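Packaging and Storage, session 5: **the divided box**

I love this topic! A plain carton keeps things together, but add a few strips of card and every item gets a place of its own.

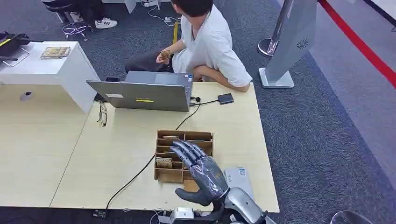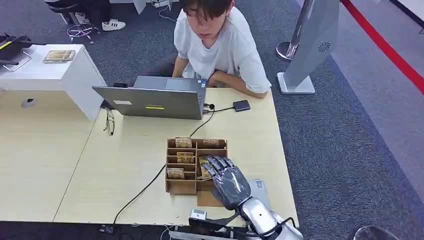 Terms we'll use all term:

- **Cell**: one open compartment
- **Partition**: the thin card wall between cells
- **Fit**: how much play an item has once it's in

Packets stored upright are a joy to use, as you can read along the tops and lift one out while its neighbours stay put. Laid flat, they slide under each other and you end up tipping the lot out (we've all done it).

Watch the fit, though. Too tight and the partition bows into the next cell; too slack and the packet leans.

**For next time:** read Gwilliam's notes on the Trostville stockroom, where 1,604 small parts went into 201 cells. Brilliant stuff! Then sketch a box for a drawer at home, with every cell labelled. Pairs are fine. Sketches to Beca James by noon.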